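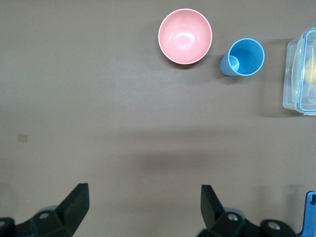 3.2 Tableware and portion size

Figure 3. A pink bowl and a light blue plastic cup on a tabletop.

Parents of 268 children kept a food diary for six weeks, starting in April. They wrote down what was served at the evening meal and what was left over. Bowl size was recorded once, at the first visit. Children given larger bowls were served more cereal and soup, but the amount left over also rose – a pattern already noted by Qaisi and Nseir in their smaller study. Cup size had no clear link with how much milk was drunk. Diaries with over three missing days were left out.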